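Home | Issues | Authors | Search
This site uses cookies. By continuing to browse you accept their use.

4.2 Grasp planning for long-handled objects

The Avex planner takes a single view from the gripper and returns a closing pose together with an approach direction. For objects with a handle, such as a wooden hairbrush, the handle axis is estimated first and the fingertips are aligned across it. Part of the handle is often hidden by the linkage, so the visible edges are extended behind the gripper mask and the axis is fitted to both. The mask is computed once for each of 33 jaw openings and stored by the Fortin driver.

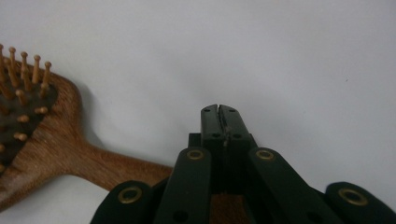

Figure 6. Gripper view with closed fingertips and a wooden hairbrush on a white surface.

Pins and bristles remain a difficulty. Their outlines produce many short edges, which earlier versions of the planner treated as candidate handles. In the March release we added a length test — edges shorter than 23 pixels are dropped before fitting — and the Jongate test set was run again with no other change. The fitted axis is then passed to the Grarkero controller, which refines the approach in two stages. Failures of the fit are reported separately in Section 6.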